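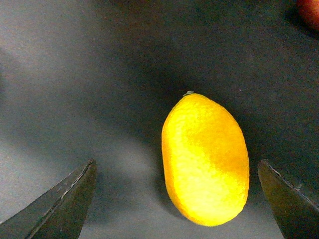 The Solheim Center for Produce Handling is preparing its equipment plan for the coming budget year, and this gallery page accompanies the request now before the purchasing office. The largest line in the plan is the replacement of grippers at the sorting benches. Small citrus sets the requirement: a yellow fruit standing upright between two dark, flat-faced fingers, closer to one than to the other, is the ordinary case that any new gripper must handle. Vendors are asked to quote for off-center picks of this type and to state the smallest fruit their fingers are rated to hold.

Posted 25/10/2020

Scope of the request
The plan covers 19 gripper sets, to be shared between the Pollarora and Enisano buildings. Each set consists of two fingers, a mounting plate, a wrist camera bracket and one spare pair of finger pads. Arms already in service will be kept.

Service and spare parts
Quotations must include 36 months of service. Finger pads are treated as supplies and will be charged to the operating budget of the building that uses them. Mounting plates and brackets remain on the capital list.

Acceptance testing
Each set will be tested with 200 picks before payment is released. Fruit is to be placed by hand on a plain gray surface, at varying distances from each finger. Bruised or punctured fruit counts as a failed pick. Test records are kept with the purchase file.

Bench space
The Pavov annex has been measured for the additional benches, and 124 square feet will be set aside. Electrical work is budgeted separately and does not appear in the equipment total. Building managers should confirm outlet locations before the order is placed.

Schedule
Written quotations are due at the purchasing office by the end of December. Late quotations will be returned unopened. Questions on pad material, finger width or mounting dimensions should be sent in writing, and replies will be shared with all vendors on the list.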